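Plulleo Head-Camera Comparison Set

README, version 2
Last changed 24 March 2020

What this is

Plulleo is a set of short recordings made to compare two head-worn cameras, the Texier and the Gruvier, before one of them goes on the mast of the Drultel arm. A person does a household task with bare hands while wearing one of the cameras. The same task is then repeated with the other. We wanted to know which camera keeps both hands and the object in view, and which one copes better with glass.

The set holds 1911 clips. Each runs up to 33 seconds. There is no sound.

Folder layout

clips/texier — recordings from the Texier
clips/gruvier — recordings from the Gruvier
labels — one text file per clip, same base name as the clip
calib — lens calibration, one file per camera
splits — train and test lists

Clips are paired by task number. If a pair is missing one side, the task number is listed in splits/unpaired.txt and should be left out of any direct comparison.

Label fields

task: a short name such as slide_door, lift_lid, fold_cloth
hand: left, right or both
contact: first clip index where a hand touches the object, or -1
glass: yes if the object is behind or made of glass
notes: free text, often blank

The contact field was filled in by hand. For slide_door it is the least reliable field in the set. Fingertips close to a pane are hard to tell from fingertips on it, and two labelers often disagreed by several steps. Treat it as a hint.

Settings used

Both cameras ran with auto exposure on and white balance locked. Exposure was capped at 2000 microseconds to keep motion blur down. The Gruvier drops its frame rate when it gets warm, so read the timestamps and don't assume even spacing. The Texier does not do this but its first few timestamps after power-up are wrong and have been trimmed.

Notes on slide_door

These are the clips we get asked about most. The task is to move a sliding glass panel on a small cabinet, starting with the hands held near the front of the table.

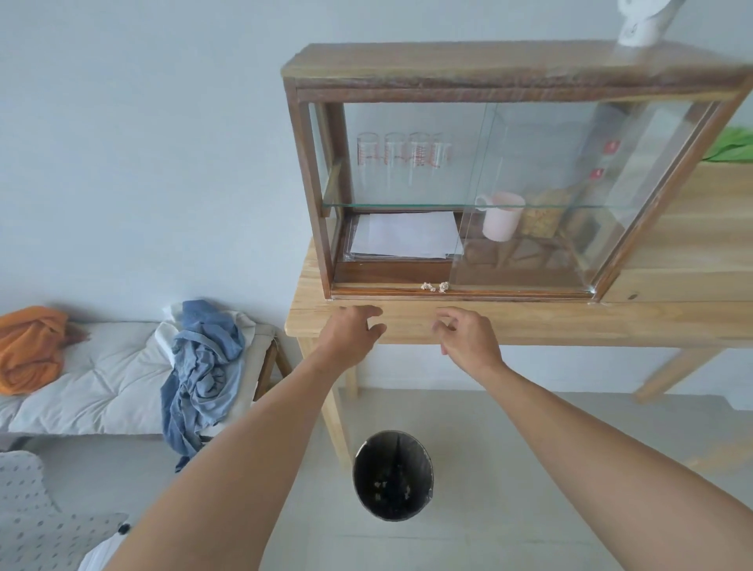
Depth estimates tend to jump between the pane and whatever is behind it, and overlapping panes make this worse. We left these clips in on purpose. If you are tuning a depth filter, run it on glass: yes and glass: no separately and report both numbers.

Known problems

Some fold_cloth labels say both when only one hand is used. A fix is planned for May.

The Gruvier calibration was redone partway through. Use gruvier_b.txt for anything after task 33.

Loose items near the task area were not tidied between clips, so don't use the background to match pairs.

Terms

Free for research and teaching. Please don't post single clips without the label file — they get passed around and the task number is lost.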